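Hilo para quien esté vaciando el armario de ropa deportiva en noviembre, que es justo lo que llevo haciendo yo toda la semana. Va largo, avisados estáis, id poniendo un café.

Lo primero: lavad todo antes de fotografiarlo. Ya sé que parece de cajón, pero he comprado mallas "usadas una vez" que llegaron con la media maratón todavía puesta. Agua fría, del revés y sin suavizante, que en las prendas técnicas deja una película y luego no transpiran igual.

Segundo, las tallas. Una M de Stovora es casi una S de Grusico, así que poner "talla M" y quedarse tan ancho no le sirve a quien compra. Yo mido de axila a axila con la prenda extendida y el largo desde el hombro, y lo pongo en la primera línea del anuncio. Desde entonces me preguntan muchísimo menos — y me devuelven menos también.

El precio. Mi cortavientos Stovora costaba 149 euros nuevo y lo he puesto a 45. Tiene dos inviernos, la cremallera va fina y le falta el cordón de la capucha, que lo digo en el anuncio con todas las letras. A los dos días me escribió una chica encantadora, me ofreció 40 y se lo quedó. Podría haber esperado, claro, pero quería ver el hueco en la percha.

Hablando de regatear, que me lo preguntáis mucho: una oferta educada no ofende. Lo que me cansa es el "¿último precio?" a secas, sin un hola ni nada. Saludad, por favor, que al otro lado hay alguien doblando camisetas en la cocina a las once de la noche.

Los conjuntos. Si tenéis la chaqueta y el pantalón a juego, publicadlos juntos y también por separado, y en cada anuncio mencionáis el otro. Con el chándal azul de Posine me pasó que vendí la parte de arriba enseguida y el pantalón sigue aquí, muerto de risa, desde primavera. Si alguien usa una 42 de pierna larga, que me diga algo, se lo dejo muy bien.

El envío: bolsa reciclada, la prenda doblada con un papel dentro y una notita si os apetece. Yo intento dejar los paquetes en el punto de recogida antes del viernes para que no se queden parados todo el fin de semana.

Y defectos, siempre a la vista. Bolitas en la entrepierna, gomas dadas, el logo cuarteado... todo. El top de Vi tenía una manchita minúscula en el tirante, la enseñé de cerca y se vendió igual.

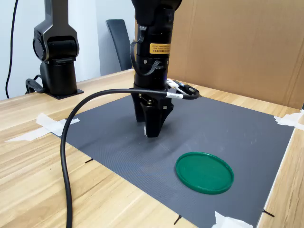
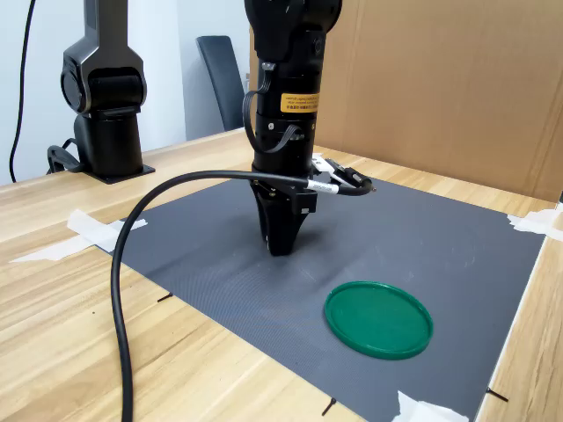
La tercera, con la piececita blanca sobre gris: 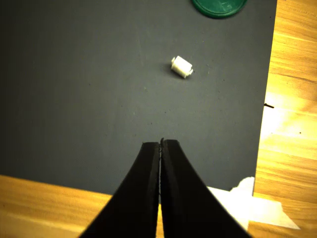 Me preguntan por privado: ¿se puede vender un bañador de segunda mano?

Depende de la aplicación, porque algunas solo lo admiten si está sin estrenar y con el protector higiénico puesto. Mirad las normas de la vuestra antes de subirlo. Yo los usados no los vendo, los dejo para el huerto o para el tinte del pelo.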